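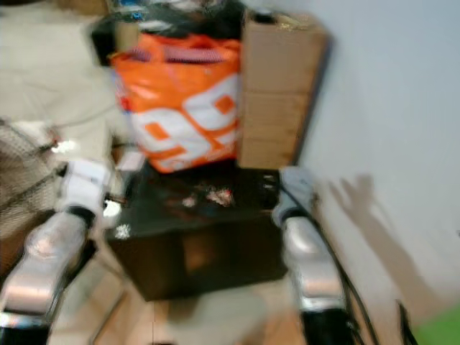 The orange bag on the black box, with the cardboard boxes stacked beside it.

Print this post | E-mail this to a friend

The back room, part two

I said last time that I would get the back room sorted before October, and I have made a start. The corner by the white wall was the worst of it, so I left it till last and then did it first after all, as it was in the way of everything else.

The orange and white bag has been used for "things to go through" ever since we moved to Lustow. It stands up by itself when it has enough in it and I have got used to putting things in without looking. There was something in red and white patterned stuff near the top which I had forgotten about. I have decided to leave the bag as it is for now and do the boxes first. If I start on a bag I end up sitting on the floor reading old receipts.

The small shiny crumpled bits on the black box went in the bin. I know some people save wrappings. I used to.

The cardboard boxes are a different matter. I keep them in case something has to be sent back, and I have only sent one thing back in my life, a Truniro kettle, and the shop didn't ask for the packaging. My rule now is that a box stays until the guarantee runs out and then it gets flattened. I went round the whole house on that basis and put 20 out for recycling. The ones I kept are still stacked up. They take up less floor that way, though it does mean the one I want will be at the bottom.

The black box is staying where it is. I did think about moving it under the window, but then there would be nowhere to put anything down when you come in, and it would all end up on the bed again.

Still to do: the shelf, the bag of leads, and the Pravham blanket that needs washing before it can be put away. It says wool wash only and I have run out. I also want proper labels. I have been writing on the boxes in biro and you can't read it unless you are right on top of it.

The recycling gets collected every fortnight here and they won't take cardboard if it has got wet, so I am keeping the flattened ones in the hall. It is a bit of a squeeze getting past with the shopping.

Last updated: 2022-08-11

Related posts
The back room, part one
Which leads go with what
Moving to Lustow: what we should have thrown away
Descaling the Truniro
A shelf from Boateng, and the two screws left over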